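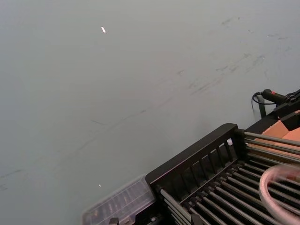
The night crew at Flultden

Home | News | Features | Local

Just before 6 in the morning, the big doors at the Flultden fire station roll up and the smell of coffee drifts out onto the street. I'd been there all night and I didn't want to leave!

Flultden covers the river side of town and everything out to Stulleck, farm lanes included. There are 13 firefighters on the roster, and most of them have day jobs. One bakes bread. Another fixes school buses (and the station's own pumper, when it sulks).

The big call everyone still talks about came in November, when the old Brinkmann feed warehouse caught fire. Crews ran hose down to the river and worked until daylight, and the houses on the next street were all saved. Ask about it and you get six versions at once, with hand gestures, plus a long argument over who parked the tanker on the flower bed.

My night was quieter: a smoke alarm in a stairwell, a car in a ditch near Stulleck, then a long, wonderful lesson in how to roll hose properly. I was terrible at it. They made me do it again, and by the fourth try I was grinning like a kid.

The new tanker carries 2000 gallons, a huge deal out on those lanes, where hydrants are scarce. The crew calls it Jokura and they wash it constantly. It goes out on its first parade this summer, and I'll be on the curb waving.

Related
Stulleck bridge to close for repairs
What to do when your smoke alarm chirps
Brinkmann site: plans go on display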